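Features > Home > People and their cupboards

Print this page | E-mail this to a friend

The woman who folds

Ingeborg Bachmann has opinions about jumpers, and she would like you to stop hanging them up.

"A hanger is for a coat," she says, clearing a place for me at her kitchen table in Badby. "You hang a knitted thing by its shoulders all winter and then you're surprised it has shoulders where you don't."

I had come in a jumper that had spent most of March on a hanger. She looked at it for a moment and put the kettle on.

Bachmann worked for 17 years in the knitwear department at Bundberg, a shop that no longer exists, and now goes into other people's bedrooms and sorts out their drawers. She charges by the morning. Most clients want it done while they are out, and she won't have it. "They stay and they fold. Otherwise I'm back in six weeks, and they're cross with me."

Her method starts on the bed, always on the bed, with the cover pulled smooth. Tables are too small and floors are, in her word, floors. The jumper goes down flat, the top comes over across the middle, and only then do you worry about the sleeves. I ask whether the sleeves shouldn't come first, as my mother did it. "Your mother was in a hurry," says Bachmann, who has never met her.
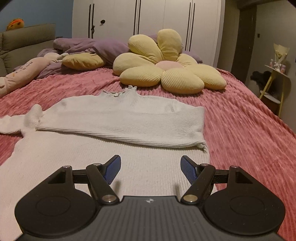 White ribbed knit with a ruffled collar, folded across the middle, one long sleeve out to the left.

Frilly edges are a sore point. She regards a ruffled collar much as a gardener regards bindweed, and advises leaving it at the top of the pile with nothing on it. "Press it flat and it sulks. You'll be at it with the steam iron before you can go out."

Ribbing she likes. It gives you a line to follow, and it forgives a bad fold by the next day. She was less forgiving about the cushions people keep on their beds, until I admitted to owning four.

Her first pupil, Hanna Hladun, now runs the evening classes at Zudton and teaches it differently, in thirds. "Hanna is very gifted," says Bachmann, and pours the tea. Hladun, when I rang her, laughed for some time. "She still refolds mine when she visits. I had around 30 in the cupboard last time and she did the lot before lunch."

The classes cost £6 and are usually full. Bachmann goes along once a term, sits at the back and says she keeps quiet. Hladun remembers this differently too.

At 80, she has no plans to give up her mornings. There is a wardrobe in Dmytriv she has been promised for years, belonging to a cousin who hangs everything, cardigans included. "I'm taking my own tea," she says.

On the way out she asked for my jumper. I went home in my coat, with the jumper in a carrier bag, folded.

Contact us | Copyright Features Desk | Back to top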